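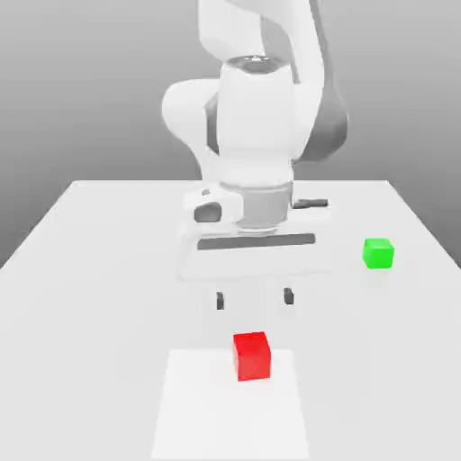 Unit 9: Stacking in simulation. State, perception and a scripted controller

Reading time: 9 minutes

These notes accompany the second half of the manipulation module. They assume you have installed the Prakus simulator, worked through the kinematics handout and can run an empty world without errors.

1. The task

The task is called stack-two. The arm has to pick up the red cube and place it on the green one. An episode counts as a success if the red cube rests on the green cube, the fingers are clear of both, and neither cube moves by more than the tolerance in the task file over the final 2 seconds. An episode ends at success or after 500 control steps.

The cubes are the only loose bodies in the world. The pad is fixed to the table and has no collision shape of its own, so a cube can be dragged over its edge without catching. Leave it out of your planning scene.

2. Frames

Three frames matter: world, base and tool. World has its origin at the centre of the tabletop, z upwards. Tool is midway between the fingertips, with z pointing out of the hand. The transform from tool to flange is constant and is read once at start-up. Most wrong answers handed in for this unit come from composing it on the wrong side. Check it by commanding the home pose and printing the tool position in world before writing anything else.

3. Perception

The rendered view is enough to separate the two cubes by hue. Table, pad, backdrop and arm shells are all white or grey, and a threshold on saturation removes them in one pass. The remaining pixels split cleanly into red and green.

Do not threshold on brightness. The pad is brighter than the tabletop around it, and the boundary between them gives a false edge close to the red cube. The white parts of the fingers also run into the table in the rendered view, which makes silhouette methods unreliable for the hand. Take the hand pose from the joint encoders.

Apparent size is a poor guide to real size. The green cube stands further back and covers fewer pixels. Both cubes have the same side length in the task file. To recover position, cast a ray through the centroid of the top face and intersect it with the plane at cube height. Using the centroid of the whole blob pulls the estimate towards the camera, and the grasp will land short.

4. Controller

The scripted controller is a state machine with these states:

OPEN
ABOVE_PICK
DESCEND
CLOSE
LIFT
ABOVE_PLACE
LOWER
RELEASE
RETREAT

Each state has a target tool pose, a finger command and an exit test. Exit tests should use measured error and never elapsed steps alone. Plollia, the planner wrapper supplied with the course, interpolates between poses in a straight line. It does not check the held cube against the one on the table, so the height at ABOVE_PLACE must allow for both.

5. Exercise

Run the controller over 205 seeds, first with true cube positions and then with your own estimates. Report the two success rates and the state in which each failed episode stopped. Submit the log and the source through the Embridge page by Sunday.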